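Robot de livraison de trottoir Norura — fiche produit et compte rendu de démonstration
Catégorie : robots mobiles / livraison du dernier kilomètre
Distributeur : Segura
Mise à jour de la fiche : 2020-09-10
Disponibilité : sur commande, prix sur devis

Le Norura est un petit véhicule électrique à roues prévu pour porter des colis de l'entrepôt de quartier jusqu'à la porte du client. Le constructeur annonce une charge utile de 35 kg et une vitesse limitée à 18 km/h sur voie autorisée. Nous l'avons ajouté au catalogue à la demande de plusieurs clients, après avoir assisté à la journée de démonstration organisée à Drarurby. Les phrases de la plaquette (« autonomie totale en milieu urbain ») restent celles du constructeur. Nous ne les reprenons pas à notre compte.

La démonstration s'est faite en extérieur, sur un parcours de 400 m tracé dans des rues d'habitation. C'est déjà mieux que le hall d'exposition avec moquette et cônes en plastique auquel on nous avait habitués en mars. Reste à savoir ce qu'on démontre quand la voie est libre sur toute sa longueur.

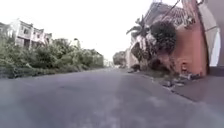 Parcours de démonstration, Drarurby : chaussée dégagée, débris au pied du mur rose, côté trottoir.

Le démonstrateur a beaucoup insisté sur la tenue de cap. Sur de l'asphalte lisse, entre une bordure nette et une haie, tenir son cap ne nous paraît pas un exploit. Nous avons demandé un passage sur le trottoir, au ras du mur, là où traînent des morceaux de toutes sortes. Réponse : « ce n'est pas le scénario du jour ». Dommage, parce que nos clients livrent sur les trottoirs, avec ce qu'il y a dessus.

Le logiciel de navigation, Arlow, enregistre l'itinéraire lors d'un premier passage conduit à la main, puis le rejoue en corrigeant sa position. La plaquette parle d'apprentissage. Nous parlerions plutôt de répétition, et pour une tournée fixe cela peut très bien suffire. Il faut seulement le savoir avant de signer : une nouvelle rue demande un nouveau passage manuel, et donc quelqu'un pour le faire. 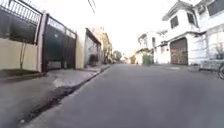 Autre point resté sans réponse satisfaisante, les pentes et les caniveaux. Le franchissement de bordure figure dans la documentation commerciale, sans hauteur. Nous avons posé la question deux fois. Un caniveau fissuré le long d'un trottoir inégal, c'est pourtant l'ordinaire de bien des quartiers, et une roue coincée à cet endroit veut dire un technicien à envoyer. Même silence sur les façades blanches en pleine lumière et leur effet sur les caméras : on nous a promis une note technique, nous l'attendons.

Ce qui nous a plu, tout de même : l'arrêt d'urgence est bien placé et répond franchement, la batterie se change sans outil, le coffre ferme correctement. Le niveau sonore est bas — trop bas peut-être pour un piéton distrait, et l'avertisseur est vendu en option.

Contenu de la livraison
Véhicule Norura, une batterie, un chargeur
Licence Arlow pour 3 itinéraires enregistrés
Télécommande de reprise en main
Notice en français

En option
Batterie supplémentaire
Avertisseur sonore
Itinéraires additionnels (facturés à l'unité)

Avis du rayon : à réserver aux sites privés et aux tournées courtes, toujours les mêmes. Pour un usage en ville ouverte, nous conseillons d'exiger un essai sur vos propres rues, trottoirs compris, avant tout engagement. Segura accepte ces essais sur demande écrite. Les autorisations de circulation sont à la charge de l'acheteur.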